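Dunelow workshop notebook
May 2019
Cables, chargers, and the round table

Big sort-out today, and I enjoyed it far more than I expected to! The drawer under the Reltetti bench has been a knot for as long as I've worked here, and Oratile finally pulled the whole thing out and tipped it into a crate. We carried the crate over to the round table (better light, and you can walk all the way round it) and started pulling.

Sorting rule we settled on: by the plug at the far end first, by length second. Kenji wanted length first. We tried it his way for one tray and ended up with four kinds of connector in the "short" pile, so back we went. Labels are the 13 mm white ones from the Leclerc printer, folded over as a flag close to the plug. They don't slide, which the old paper ones did constantly.

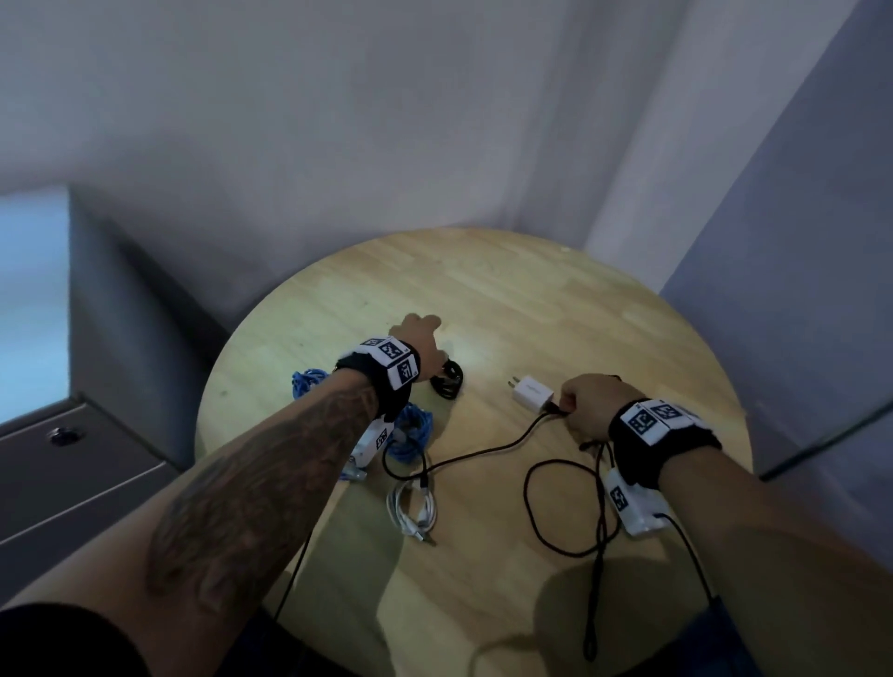

Coiling is where I learned most. Bjartur showed us the over-under method in April and I've been practising on extension leads ever since, but thin charging cables are a different animal: the loop wants to be small, and the natural twist fights you if you force it. Let the cable turn between finger and thumb and it lies down by itself, lovely to feel when it goes right. The tight little black coil in the middle of the table is the size I'd like us to aim for, at least with the thinner ones. Anything bigger springs open in the tray. And when unplugging a cable from one of the small white USB chargers, hold it right up at the plug, as with the black one there, and never pull from further down the lead. Most of our dead cables have died in the first 40 mm behind the connector, so I'm putting this on the drawer in capitals.

Chargers now live apart from cables. I know Armelle likes them as pairs, ready to grab, but the prongs catch on everything and I think that's how the knot got going in the first place. Trial until the end of the month, then we can argue again.

Found in the bottom of the crate: the Cusidska adaptor (at last!!), two fuses, a pencil, and the key to the tall cupboard.

Still to do
- test the "maybe" tray, each one on the bench meter, write the result on the flag
- 1,000 mm leads need a deeper tray, ask Annick if the grey ones are free
- printing on the older chargers is very faint, copy the output rating on to a label before it goes altogether
- second drawer. Oratile says it's worse. Can't wait.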